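What's Left in the Box
The case for opening up an old desktop tower before you get rid of it

March 26, 2022

Most desktop computers leave the house the way they came in, in one piece. They go to the curb, the drop-off center or the back of a closet, and the owner never sees the inside. It is a waste of useful parts. A tower is one of the few machines in the home that was built to be opened, and an hour with the side panel off will show you how much of it can go on working.

I bought my last three towers at the surplus sale in Grundberg, a twice-a-year event in an old feed warehouse. The last one was in July, and the list taped to the door gave 1184 lots, most of them office equipment. A plain black desktop cost me 8 dollars. The keyboard was extra.

The first thing to do with any of them is unplug it, hold the power button in for a few seconds and lay the case on its side. People try to work on a tower standing up and end up with one hand holding the case and the other hunting for a dropped screw. Lying flat, with the open side up, everything stays where you put it. Any firm surface will do. A slatted aluminum table is good if you have one, though small screws like to find the gaps.

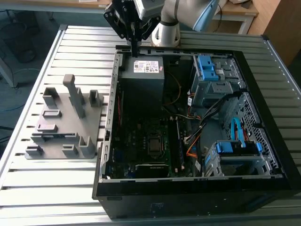 Cables come before parts. The thin, flat-ended SATA cables run between the drives and the motherboard, and makers often use bright colors for them, blue or orange or red. The color doesn't tell you anything official. It does help you remember which cable went where, and on an older machine that is worth a lot. Take a picture with your phone before you pull the first one. Then pull by the plug and never by the wire. Some plugs have a small metal clip that has to be pressed down first.

Drives are next, and they are the part that matters most to the person who owned the computer. Many office towers hold them in plastic caddies, often blue, that squeeze and slide out without tools. If you plan to sell or donate the machine, take the drive out and keep it, or have it wiped by someone who will give you a receipt. Deleting files is not enough. I keep mine in a labeled box and have never regretted the space.

Memory is the easiest thing to save. Push down the clips at the ends of the slot and the stick comes loose. Hold it by the edges. Memory from one office desktop will often fit another of the same age, and adding a used stick is still the cheapest way to make a slow computer less slow.

The power supply is the gray metal box in the corner with the large label. Leave it closed. The parts inside can hold a charge after the cord is out, and there is nothing in there a home user needs. The label gives the output, which is what you need to know if you want to use the supply in another build. Check the plugs as well. Some makers used their own layout, and those supplies will only work with their own boards.

What you do about the processor depends on your patience. It sits under a metal cover in a square socket near the middle of the board, with a cooler on top when the machine is complete. Old cooling paste can harden like glue, and pulling straight up is a good way to bend something. Twist the cooler gently first. If the processor is an ordinary model, I leave it where it is and keep the board whole.

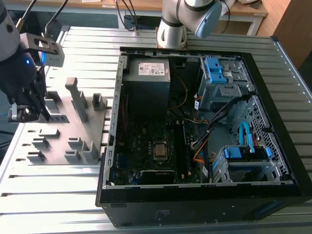
A place for each part makes the whole job go faster. I used to put everything in one baking pan and sort it later, and later took longer than the teardown did. Now I use a Pamon tray with separate wells. One well is for case screws and one is for drive screws, which look alike and are not. I keep the tray close to the case. Put it on whichever side your free hand is on.

Once the parts are out, the empty shell is mostly steel. The scrap yard on Nair Road takes cases by the pound and wants the plastic front off. Circuit boards go in a different bin and are worth more. Skernia, the repair shop two doors down, buys working memory and power supplies and sells them from a shelf by the register. The shop put 2063 parts back into use last year, according to the sign in the window, and gives a 90-day guarantee on each one.

My 8-dollar tower gave up two sticks of memory and a good power supply. The case is still in the garage. It has a clean drive cage and straight rails, and I have a board that might fit it.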